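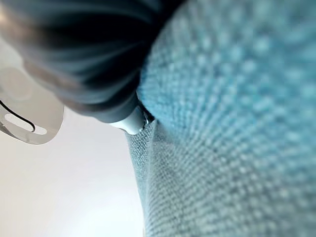 3. Fabric and the Sofa

The brief from Penham asked for a living room that could be set back in order quickly between visits. Our group took the seating. The sofa is cream-colored leather with tufted back cushions, and it already had adjustable headrests, so we left it alone and spent our time on the throw pillows.

We chose teal blue for the color and one off-white pillow to go with it. Up close the blue cover has a visible weave, with muted blue, gray and white flecks in the threads. From across the room it reads as one flat color. We had a smoother cover from Dronham on our first list but dropped it in March — it slid on the leather.

Each arrangement was scored by classmates on a 100-point sheet covering comfort, looks and ease of resetting. We collected 29 sheets and threw out the ones with blanks, which left 25.

3.1 Placement

Pillows lined up along the whole seat scored lowest. People moved them to sit down and did not put them back. Grouping a teal and an off-white pillow at the left end, with another teal one toward the right armrest, did better on all three parts of the sheet.

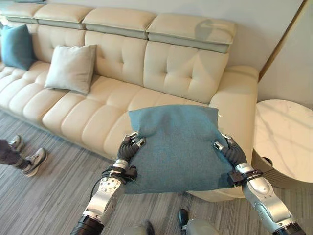 Figure 4. Teal cushion held in front of the right end of the sofa.

3.2 What we would change

The covers crease where they are gripped, and we did not score for that. A firmer insert might help. We would also test a second off-white pillow on the right side — two people wrote that in the comments.

Full scores are in Appendix B, sheet set 3313.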